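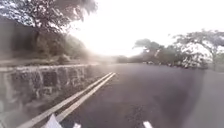 자루완 Jaruwan Chaiyaporn
2025년 9월 27일

스터넘(Sternum) 제작 일지 이어서 올려요. 지난번 글에 바퀴 얘기만 잔뜩 써 놓고 사라져서 죄송합니다. 공방에 자리가 나는 날이 들쭉날쭉해서 진도도 같이 들쭉날쭉하네요. 오늘은 차선 인식 쪽이에요!

처음 오신 분들을 위해 짧게 적자면, 스터넘은 클로르나크(Clornach) 공방 구석 작업대에서 만들고 있는 실외 주행 로봇이에요. 몸체는 흰색이고, 제 취향입니다. 검은색으로 하자던 프라납 님과 한참 실랑이를 했는데 결국 제가 페인트를 먼저 사 버렸어요 ㅎㅎ

요즘 붙잡고 있는 건 역광이에요. 해가 정면에 걸리면 하늘이 통째로 하얗게 날아가고, 그 뿌연 기운이 길 먼 쪽까지 내려와요. 가까운 흰 선은 굵고 또렷한데 멀어질수록 흐려지다가 소실점 근처에서는 어디까지가 선인지 저도 잘 모르겠더라고요. 사람 눈으로도 애매한 걸 로봇한테 맞혀 보라고 하는 게 좀 미안하긴 합니다.

그래서 노출을 화면 전체 평균으로 잡던 걸 아래쪽 절반 기준으로 바꿨어요. 하늘은 포기! 어차피 우리한테 필요한 건 아스팔트니까요. 이거 하나 바꾸는 데 저녁을 세 번 썼는데, 두 번은 설정 파일을 엉뚱한 폴더에 저장해 놓고 왜 안 바뀌냐며 씩씩거린 시간이에요.

그다음이 두 줄짜리 차선. 나란한 흰 선 두 개를 굵은 선 하나로 뭉뚱그려 버리는 버릇이 있었어요. 손으로 표시한 프레임 428장으로 다시 학습시켰고, 검증용으로는 193장을 따로 빼 뒀습니다. 표시 작업은 파냐 님이 절반이나 도와주셨어요. 커피 사기로 했는데 아직 못 샀네요, 파냐 님 보고 계시면 저 안 잊었어요.

아, 그리고 돌담! 돌 사이 줄눈이 밝은색이면 그걸 자꾸 선 후보로 올려요. 길이로 거르면 웬만큼 빠지는데, 담 맨 위 밝은 테두리는 길게 쭉 이어져서 그 필터로는 안 걸러집니다. 지금은 지면 높이보다 위에 있는 후보를 버리는 식으로 막아 놨고, 오르막에서는 분명 말썽이 날 거예요. 좋은 방법 아시는 분 계시면 답글 좀 부탁드려요.

하드웨어 쪽은 소소합니다. 카메라 받침 나사가 풀려서 고정제를 발라 다시 조였고, 배터리 선을 안쪽으로 돌려서 이제 문턱에 안 걸려요. 카메라 각도도 살짝 올려 보고 싶은데, 그러면 화면 아래로 몸체가 들어오는 부분은 줄어도 하늘이 더 많이 들어오잖아요. 아직 마음을 못 정했어요.

속도는 일부러 걸음마 수준으로 묶어 뒀어요. 프라납 님은 답답해 죽겠다고 하시지만, 비상 정지 버튼을 들고 옆에서 따라 걷는 사람이 저라서요. 제 무릎 사정도 좀 봐주셔야죠.

다음 글에는 바뀐 노출 설정값이랑 학습에 쓴 스크립트를 정리해서 올릴게요. 주석이 전부 제 혼잣말이라 그것부터 지워야 합니다. 고정제 어디 거 쓰냐고 물어보신 분, 공방 선반에 있던 거라 내일 가서 이름 보고 답글 달게요!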